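Kapitel 4
Wer zeigt hier wem, wie es geht?
Arbeit neben, mit und für Maschinen

Als ich zum ersten Mal bei Plondetti in der Vorführhalle stand, hatte ich mir einen Roboter vorgestellt, der Kisten packt, und daneben einen Menschen, der zuschaut und sich Sorgen macht. So ungefähr wird das Thema ja gern bebildert. Was ich dann zu sehen bekam, waren Leute, die selbst packten. Sie hatten Greifer in den Händen, und mit diesen Greifern machten sie all das, was sie vorher mit den Fingern gemacht hatten: hinfahren, zufassen, anheben, ablegen, loslassen. Und dann wieder von vorn.

Ich durfte es auch probieren (man lässt mich in Betrieben erstaunlich oft Dinge anfassen, vermutlich, weil ich so neugierig gucke). Nach fünf Minuten taten mir die Unterarme weh, und ich hatte großen Respekt vor allen, die das eine halbe Schicht lang machen! Man merkt plötzlich, was die eigenen Finger sonst alles nebenbei erledigen. Sie tasten, sie geben nach, sie korrigieren, bevor der Kopf überhaupt etwas mitbekommen hat. Zwei starre Backen tun nichts davon. Man muss die ganze Bewegung neu lernen, aus dem Handgelenk und aus der Schulter.

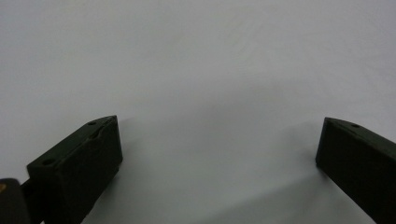 Damit sind wir mitten im Kapitel. In den ersten drei Kapiteln ging es darum, was Maschinen können und was sie kosten. Jetzt soll es um die Menschen gehen, die mit ihnen arbeiten, und da fange ich mit einer Frage an, die mir bei Plondetti jemand in der Kaffeepause gestellt hat: »Bin ich jetzt eigentlich Packerin oder Lehrerin?« Ich hatte keine gute Antwort. Seitdem stelle ich die Frage in jedem Seminar, und ich habe noch keine zwei Gruppen erlebt, die sich einig gewesen wären.

Schauen wir uns an, was sich für sie geändert hat. Früher zählte am Ende der Schicht, wie viel verpackt war. Heute zählt, wie viele brauchbare Durchgänge aufgezeichnet wurden, und »brauchbar« heißt: ruhig geführt, vollständig, ohne Griff aus Versehen daneben. In der Woche meines Besuchs hatte das Team 1.032 solcher Durchgänge geschafft, die Zahl stand groß auf einem Zettel neben der Kaffeemaschine. Ein bisschen Stolz war da schon dabei. Gleichzeitig erzählten mir mehrere, dass sie sich beobachtet fühlen. Wer eine Kiste packt, darf zwischendurch mal schludern, solange die Kiste am Ende stimmt. Wer eine Bewegung vormacht, liefert die Bewegung selbst ab, mit jedem Zögern und jedem Wackler.

Im Seminar kommt an dieser Stelle meistens der Einwand, das sei doch nichts Neues, Akkordarbeit sei schließlich auch gestoppt und vermessen worden. Stimmt, und in Abschnitt 4.2 gehen wir ausführlich auf diese Geschichte ein. Ein Unterschied bleibt trotzdem, finde ich. Die Stoppuhr wollte wissen, wie lange jemand braucht. Die Aufzeichnung will wissen, wie jemand es macht. Das Können, das sich in vielen Berufsjahren in den Händen angesammelt hat, wird plötzlich zu etwas, das man speichern und weitergeben kann, und dann darf man schon fragen, wem es gehört und was dafür bezahlt wird.

Bei Plondetti hat man darauf eine halbe Antwort gefunden. Wer vormacht, bekommt einen Zuschlag und nach spätestens 40 Minuten eine Pause. Der Betriebsrat wollte außerdem festgehalten haben, dass die Aufzeichnungen nicht für die Leistungsbeurteilung benutzt werden. Dieser Satz steht jetzt in der Vereinbarung, und er war, so hat man es mir jedenfalls erzählt, der mit Abstand am längsten diskutierte im ganzen Papier. Was mit den Daten passiert, wenn das Projekt einmal ausläuft, steht nicht drin. Merken Sie sich diese Lücke bitte, wir brauchen sie später noch.

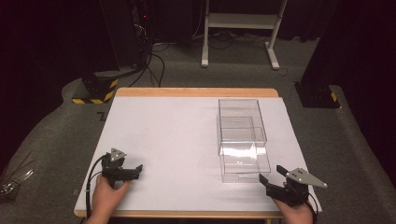 Abb. 4.1: Arbeitsplatz mit zwei handgeführten Greifern und einem oben offenen, durchsichtigen Behälter.

Ganz anders lief es bei Lundora, unserem zweiten Fall. Dort hat die Geschäftsleitung die Technik im März eingeführt und der Belegschaft erst hinterher erklärt, wozu sie gut sein soll. Sie können sich denken, wie das ankam. Bis zu 39 Beschäftigte sollten mitmachen, freiwillig, und die Liste am Schwarzen Brett blieb wochenlang ziemlich leer. Dabei waren die Geräte vergleichbar und die Zuschläge sogar etwas höher! Ich habe den Fall genau deshalb ins Kapitel genommen. Wer beide Betriebe nebeneinanderlegt, kann wunderbar darüber streiten, was am Geld hängt und was am Gefragtwerden.

Noch ein Wort zu den Begriffen, bevor es losgeht. Ich schreibe in diesem Kapitel »vormachen«, wenn ein Mensch eine Aufgabe ausführt, damit eine Maschine sie später übernehmen kann. In der Fachliteratur finden Sie dafür meist »Demonstration«, und so steht es auch im Glossar. Mir ist das deutsche Wort lieber, es klingt nach Werkstatt und nach jemandem, der neben einem steht.

So geht es weiter: Abschnitt 4.1 beschreibt den Arbeitstag bei Plondetti von Schichtbeginn bis Feierabend. In 4.2 folgt der versprochene Rückblick auf Zeitstudien und Akkord. Abschnitt 4.3 stellt die beiden Betriebsvereinbarungen gegenüber, und in 4.4 versuchen wir uns selbst an einem Entwurf.

Zum Warmwerden, am besten zu zweit: Beschreiben Sie einen Handgriff aus Ihrem eigenen Arbeitsalltag so genau, dass jemand anderes ihn ohne Nachfragen ausführen kann. Tauschen Sie dann die Beschreibungen und probieren Sie es aus. Heben Sie Ihre Notizen auf, in Abschnitt 4.4 arbeiten wir damit weiter.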